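Home Improvement > Furniture and Finishes

Gray streaks on matte white tabletop, will not wipe off

plandwood_desk
Posted 11 May 2023

I have a matte white worktop from Plandwood, fitted in February. It has picked up faint gray streaks, mainly left of center. Dish soap and warm water do nothing. I would like to remove them without leaving a shiny patch. The care sheet only says "avoid abrasives." 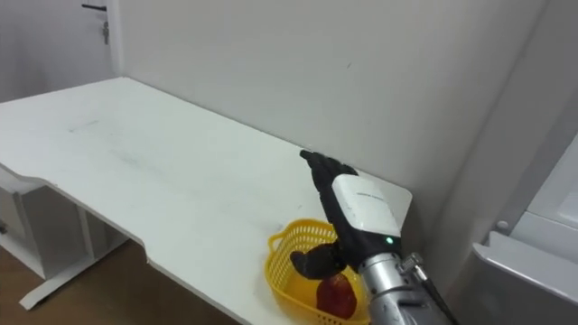

Table as of this morning, streaks toward the left.

Is this damage to the coating or something sitting on top of it? I can't feel an edge with a fingernail.

3 replies

Huvomitz
If a fingernail doesn't catch, it is usually transfer - metal or rubber rubbed off onto the surface. Matte coatings have a fine texture that scrapes material off whatever slides over them. Work in this order:

Isopropyl alcohol on a white cotton cloth, 10 seconds of light pressure, then wipe dry. This takes off most rubber marks.
If the streak stays, use a dry melamine sponge with no more pressure than the weight of your hand. Five strokes, then check the sheen from a low angle.
Stop as soon as the sheen changes. A polished spot on a matte coating can't be reversed at home.

Test both on the underside first if it has the same finish. Don't use car polish or anything sold as a cream cleaner.

ranasinghe275
magic eraser. did mine in 2 min

Celari
Be careful with the reply above. A melamine sponge is an abrasive, comparable to very fine sandpaper, and used hard it will gloss the surface. I ruined a shelf that way. Alcohol worked on 10 of the 11 marks on my own desk. The last one was a real scratch and is still there.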